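What Families Write: Obituaries in the Durent Weekly Paper
Student project report, Local History and Writing

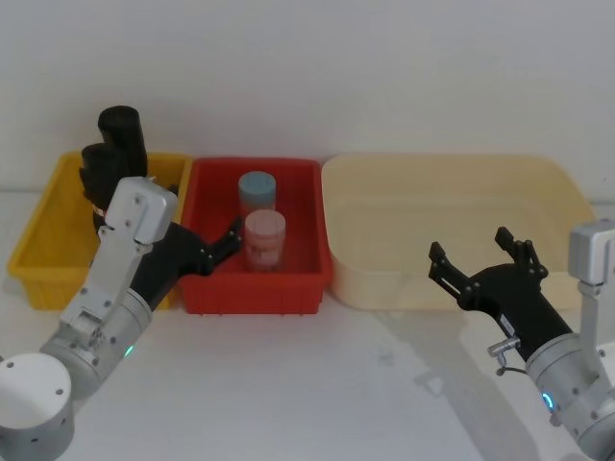
Figure 1. Three plastic bins in a row on a white table; the yellow one is at the left.

Background
Our group wanted to know how death notices in a small-town paper changed over time. We picked Durent because the town library keeps bound copies of the weekly going back to the paper's start. The project began in March and took up most of the spring term.

What we read
We read 400 notices, half from the older volumes and half from the newer ones. We left out notices of one or two lines with only a name and a burial time. Two of us read each notice and filled in the same form: church, job, clubs, place of birth, surviving family, and anything personal such as a hobby or a favorite food. When the two forms did not agree, a third reader decided.

Spelling of family names slowed us down. The Eglītis family appears with and without the long mark over the i, sometimes in the same issue. We treated both as one family after checking addresses. Bila was harder – it is a last name in some notices and a village in others.

Results
The older notices are short. Most give the cause of death, the church, and the names of the pallbearers. Women are often listed under the husband's name, and in a few cases we never found a first name at all. Work is described by employer, so a man is "of the Zarnano mill" with nothing about what he did there.

Notices from after 2000 run much longer. In the newer half, 99 mention a hobby, mostly fishing, quilting, or cards. Cause of death is usually missing or is covered by a phrase like "after a long illness." Pets are listed with the survivors in 3 notices, all of them recent. Grandchildren are named one by one, where the older notices give only a number.

Problems
The paper began charging by length at some point, and we could not find out when. This matters, as a family paying by the line may cut things it would like to say. The library is closed on Tuesday, our only free afternoon together, so the reading was done in pairs and the forms were compared later. Roughly a page of one older volume is water-stained and was skipped.

Next steps
We would like to read the funeral home's own printed programs and compare them with the notices for the same people. The blank form and our list of volumes are in the appendix.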